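An afternoon at the Amundsen mattress open day, Grermont

Posted Dec 29, 2019

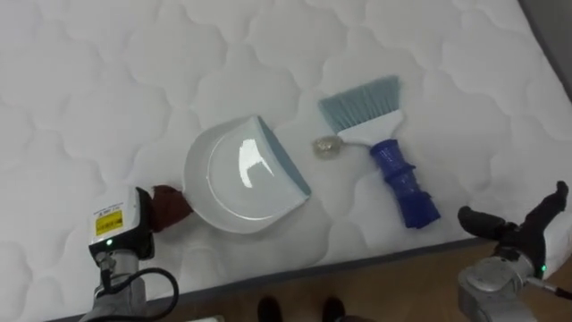 I went to Grermont expecting to be sold something, and I was, or at least they had a good try at it. Amundsen opens its showroom and part of its workshop to the public twice a year, once in May and once in the slack days after Christmas, and the leaflet promised "a full look at how a mattress is made, kept and cared for." I have bought four mattresses in my adult life and regretted three. I thought a full look might be worth the drive.

The drive is from Tostcombe, which is not far on the map. Parking is at the back, past a tile warehouse, and the sign for it faces the wrong way if you come in from the south. I went around twice. There was a desk inside the door with name stickers and a bowl of hard candy, and a woman who wanted my email address before she would give me a floor plan. I asked if I could have the floor plan without the email address. I could, but she had to check.

Our guide was Padmavathi Unnithan, who has been on the product side for several years and before that worked in hotel supply. I liked her. She answered questions at the speed they were asked and did not pretend to know the ones she didn't. I say this now because I am going to be rude about a number of other things.

The showroom

The showroom is one long room with beds down both sides. The tags say 531 for the cheapest queen and 2,887 for the top model, and the salespeople say neither number aloud if they can help it. In between is a model called the Drallus, which they would like you to buy. It had the best light and the most pillows. At 1,104 it is priced so that you feel sensible choosing it, having just walked past the other two.

I lay down on all three. The cheap one was fine. The Drallus was fine and a little softer at the shoulder. The expensive one was very comfortable, but I had my coat on, it was two in the afternoon and I had been on my feet, and I would have called a church pew comfortable. Fifteen minutes on a bed in a showroom tells you almost nothing about the third year. When I said so to one of the sales staff he told me about the trial period. I asked who pays for the return pickup. He went to find out and I did not see him again.

The workshop

You see less than the leaflet suggests. The foam is cut somewhere else and comes in on trucks, and the springs are bought in too, so the "making" on this site is mostly layering, covering and closing up the edges. There is a yellow line on the floor and you stay behind it. I don't mind any of that, but I would not have called it a full look.

The quilting was the part I enjoyed. One pattern they use on white covers is all wavy, padded cells, something like a sky full of small clouds. It looks better up close than it does in the catalog. Padmavathi said the padding under the stitching is what makes the top feel plush when you first put your hand on it, and that people buy with their hand. A man in our group asked if the plush feeling lasts. She said the quilting flattens some where you sleep and that this is normal. He asked if it was covered. She said normal flattening is not covered. There was a bit of a silence in the group at that, and I thought better of her for letting it sit there.

I asked about white. Every mattress seems to be white on top, and I have never understood why, given what people do in bed, including eat toast. Her answer was that white looks clean in the store. The sides are another matter, and a dark grey edge is common now, which she said hides scuffs from carrying it up the stairs. So the part that gets a sheet over it is white and the part that gets dragged along the wall is grey. I suppose that is fair enough.

The care session

I nearly skipped this. It was billed as "Caring for your quilted surface" and I assumed it would end at a table of sprays. It did end at a table of sprays. Before that, though, there was a decent stretch on plain cleaning, done with ordinary tools, and I took more notes there than anywhere else.

The bare mattress lay with wooden flooring showing past its edge, and the kit was a white plastic dustpan with a blue-grey rubber lip and a hand brush with a dark blue ribbed handle and light grey-blue bristles. Next to them was a little crumpled ball of see-through plastic to be swept up. That was the whole of the mess. I would have liked to see crumbs, or dog hair, or the grit that comes in on children's feet, and I said so. One scrap of plastic on a clean white top is the easiest job you could set anybody. You could pick it up with two fingers.

Still, I had never thought of using a dustpan on a bed. I vacuum mine, when I remember, and the head of the vacuum grabs at the stitching and I give up halfway. The advice was to brush along the dips first and then toward the pan, with light strokes, and to lay the pan flat and press the lip down a little so that it sits into the padding. On a hard floor the lip meets the boards all the way along. On a surface that goes up and down every few inches it can't, so there will be gaps wherever a dip passes under it. Pressing down closes some of them. It seems to me it would also push anything small farther into the stitching. I asked about that and was told to go over it again from the other direction, which is the answer I give my own kids about the kitchen floor.

Other advice from the session, for what it's worth:

Keep one brush for the bed and don't use it anywhere else. I agree with this completely, and it is the one thing I have done since getting home.

Wash the brush in warm soapy water and let it dry with the bristles down.

Strip the bed and leave it bare for an hour before brushing. I doubt I will ever do this. I have one hour on a Saturday-type morning, and the bed is not getting it.

Don't beat the mattress. An older woman near the front said her mother beat hers every spring and it lasted thirty years. The reply was that mattresses were built differently then. She said yes, they were.

Use a protector. Theirs is on the table with the sprays.

The table

I can be brief about the table. The sprays smelled of lemon. A bottle is supposed to do 200 uses, and I could find no word on the label about how big a use is. There was a brush and pan set too, boxed, at a price that made me check I had read it properly. A brush is a brush. The hardware store in Tostcombe has a shelf of them by the door.

The coffee was free and good, and I had two cups. There were also cinnamon rolls, which had to be eaten in the lobby, on account of the white.

Would I go again?

For the workshop, no. I have seen as much of it as they want to show. If you are already shopping for a mattress and live within half an hour, it is a reasonable way to try several in one go, and they leave you alone more than the big chain stores do. Go early, before the groups stack up around the Drallus. Bring your own pillow. Ask about the return pickup and wait for the answer, since I never got mine.

If you only want to know how to keep a quilted top clean, you have most of it now. I tried it on our own bed with an old dustpan and a new brush. I got a surprising amount of fluff off it and one earring back, and there is still something stuck down in the stitching near my husband's side that I can feel but can't shift. I wrote to Amundsen to ask what they suggest. They have sent me a coupon for the spray.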